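**Test Engineer, Bin Picking and Gripper Evaluation (fixed term, 13 months)**

Posted 2/24/20
Location: Tunow site, Berkden test hall
Reports to: Touran Babaei, Handling Group

Trirau is hiring one engineer to run side-by-side trials of grippers and finger sets on an industrial arm. The position covers trial setup, execution, logging and reporting. It does not include sales support or customer training.

**Background**

The Cavalcanti program compares end effectors for picking rectangular blocks out of a deep metal bin. Each candidate gripper is run against the same start layouts, with the same arm and the same motion limits. The first phase covered parallel fingers only. The second phase starts in March and adds two camera positions and a second controller – the controller change is the part we expect to take the most time.

**Duties**

- Mount and align grippers, set the tool center point, and record the offset before each series.
- Run 48 picks per gripper and layout, and log the outcome of each attempt by failure type (missed grasp, slip, wall contact, double pick, cable snag).
- Route and secure hoses and cables at the wrist, and inspect them after every series.
- Adjust approach angles for blocks lying close to the bin walls.
- Maintain the Python scripts that convert controller logs to the shared results table.
- Write a test report of no more than 30 pages per phase.

**Required**

- Degree in mechanical, electrical or controls engineering, or equivalent shop experience.
- Two years of hands-on work with six-axis industrial arms, including jogging and teaching points from a handheld controller.
- Working knowledge of pneumatic and electric grippers.
- Able to read wiring diagrams and replace connectors without supervision.
- Clear written English.

**Useful**

- Experience with KUKA arms.
- Camera-to-robot calibration.
- Basic statistics for comparing success rates on small samples.
- Fixture design – most of our finger blanks are made in house.

**Working conditions**

The job is on site, Monday through Friday. Most of the day is spent standing at the cell. Safety shoes and glasses are provided. Lifting up to 51 pounds is required when tool bodies or bins are changed over. Arm motion in teach mode is done at reduced speed with the enabling switch held.
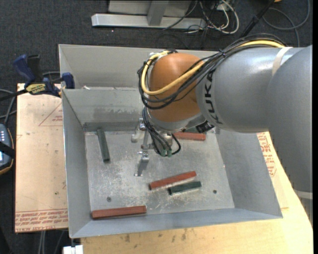

*KUKA arm with metal gripper over the test bin, red and green blocks on the bin floor.*

**How to apply**

Send a resume and a one-page description of a test you planned and ran yourself. State what was measured, what was held constant, and what you would change. Published papers are not needed. Applicants selected for interview will spend half a day in the hall, including a short task with the arm.

Address applications to Touran Babaei, Trirau Handling Group, reference Cavalcanti 2. Applications are read as they arrive, and the posting closes when the position is filled.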